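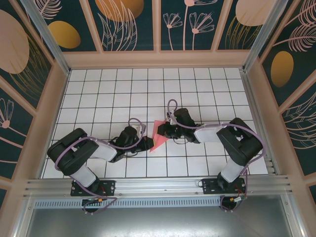 Folding, part four (or: how I stopped owning a spare room)

Friday, July 3, 2026

I said at the end of the last post that the next one would be about software. It is mostly about cable sleeving. Sorry.

For anyone joining at this point, I am building a two-armed machine that is supposed to fold small bits of laundry. I own perhaps ten minutes' worth of small laundry a week. The machine has so far eaten most of a winter and all of a spring, so on current figures it will have paid for itself some time after my death. Please don't write in with the sum. I've done the sum.

The arms are both bolted to the same length of aluminium rail along the near edge, elbows out, reaching in over the work surface. I spent an embarrassing part of June moving those mounting plates. Too close together and the elbows argue. Too far apart and neither gripper can get to the middle with any dignity, which is a pity, as the middle is where the cloth lives. The answer was 240 mm further apart than my drawing said, and the drawing has gone in the recycling.

Now, the sleeving. Each arm has its wires in a purple-grey sleeve that follows it out along the forearm to the wrist, with a loop near the gripper so the wrist can turn without pulling anything tight. The first version had no loop. It looked wonderful, very tidy, and on the second evening the left wrist turned as far as it could and unplugged itself. So now there are loops. They look like something a toddler has done to a hosepipe, and I have not lost a connector in 6 weeks, if you don't count the one I pulled out with my sleeve while reaching for my tea.

There are still a couple of connectors sitting out near the bases with their thin little wires on show. Those are next. I have said those are next in every post since the second one.

People keep asking about the tiles. White squares, dark grout, and yes, it does look as if I'm going to wash up on it. I chose them for the grid. If the cloth ought to be two squares left of where it is, I can see that from across the room without opening a single window on the laptop. The drawback is that cloth and grout lines don't always get on, and my edge-finding code, which I have named Kudley because it sounds like someone who means well, spent its first week confidently locating the corner of a grout line. It would then ask an arm to pick it up. I have watched an expensive piece of equipment try to lift a floor with great care and patience.

The walls are also a matter of record now, so let me get in first. Dark green, peach slats, big pink leaves, golden ovals. It's like folding in the bar of a hotel I couldn't afford. Plain grey would have been sensible, and I had plain grey, and I found I was going in there less and less. With the leaves up I go in most evenings. Kudley is told to look only at the tiles and has so far raised no objection to the decor.

On to the cloth. I've been using one pink piece, small enough that both grippers can get at it without stretching, and the job is to get from a heap to something with four corners. Easy to say. A heap has corners as well, just in the wrong places, and a crease looks a lot like an edge if you are Kudley. The plan at the moment is for both arms to take hold, pull gently apart, set it down, look again, and repeat until it's flat or I've gone to bed.

I log every try. We are up to 1,025, and I'm not going to tell you how many ended in a square. More than last month. The left arm is better at it than the right - same parts, same code, same screws - and I've swapped everything that can be swapped without finding out why. My current theory is spite.

I did look at buying my way out. There's a kit from Grideo that promises to do the flattening for you, and a gripper from a firm called Verum that cost more than my car did. I closed both tabs and made small pale brackets for the wrists instead, which took a weekend and came out slightly different from each other. They'll do.

Jobs before the next post: tidy the connectors at the bases, stop the thin dark wire under the right wrist from trailing across the tiles, and try a second cloth. Something stripy, probably. Kudley is going to hate it.

Comments are open. If you know how to tell a crease from an edge, I'm all ears, and if you just want to know where the wallpaper's from, it's a pattern called Meng and I had two rolls left over from the downstairs loo.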